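Folding Week at Grudincombe: the laundry gallery

Posted by Margareta Ene, Oct 22, 2021

Anyone who has followed this page since April will know how much I love a well-folded shirt. I grew up in a house where the ironing pile had its own chair, and I still can't walk past a heap of clean washing without wanting to get my hands in it! So putting this gallery together has been a treat. It's all about the ordinary stuff — shirts, towels, the basket they come out of — and the small habits that get a pile of clothes back into the drawer looking like somebody cares about them.

We sorted through 200 garments for Folding Week, most of them donated by families around Grudincombe, and I've picked my favourite colour of the lot to feature. Dark maroon. It hides a tea stain, it goes with grey trousers, and it shows every speck of lint you forgot to brush off.

Laid out flat in the middle of the table
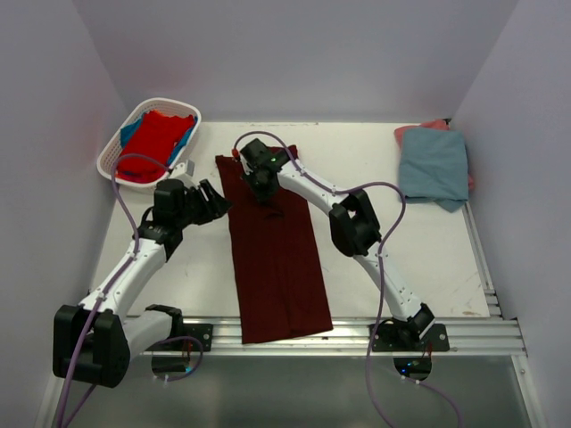
My first rule has always been to give the garment the whole middle of the table and push everything else to the sides. Towels in one corner, basket in another, and a clear stretch between them. I used to fold on the end of the bed with the pile creeping up on me from both directions, and my sleeves were never even. A white surface helps as well (a tip from our Pornik group, who fold on an old door painted gloss white). You can spot a crooked hem on white straight away.

Towels get folded first at my place, then they sit out of the way while I do the clothes. Pale blue ones are my weakness. I've bought far too many over the years and I'm not a bit sorry.

The polo shirt, held at the top corners
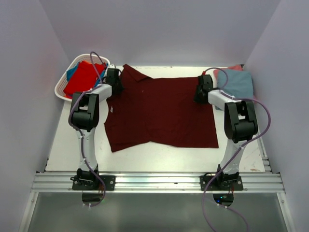 Polos are the garment I get the most letters about, and it's nearly always the collar. A T-shirt will forgive you anything, but a collar has a mind of its own and likes to bunch up just when the rest of the shirt is behaving. My method is to take the shirt by the two top corners, draw it gently out to its full width and then lay the collar down last, smoothing from the middle out to the points. If there's a placket, do up the top button before you start. It takes a moment and the neck will hold its shape in the drawer for weeks.

After that it's sleeves in, sides in, and up from the hem. The Altıntaş sisters, who run the Flivo folding circle, do it in thirds and swear by it. I fold in half and half again, and we've had some very lively cups of tea over the difference! Their way stands up nicely in a shallow drawer. Mine stacks better on a shelf, and my wardrobe is all shelves, so there we are.

A few things people asked during the week

Do you fold inside out? Only dark cotton that fades, and only if it's going away for the season.

What about creases across the chest? Fold a little lower, so the line lands near the waist where it tucks in.

How high should a stack be? I stop at 4 polos. Any taller and the bottom one comes out looking like a road map.

Does it all have to be done on wash day? Goodness, no. I've left a basket for 16 days before now and the world kept turning. A quick shake and a smooth with the flat of your hand brings most cotton back.

The gallery has had 2,000 visits already, which has thrilled me to bits. I'm working on fitted sheets next — if you have a method that works on a king size, please write in and tell me, and include a drawing if you can.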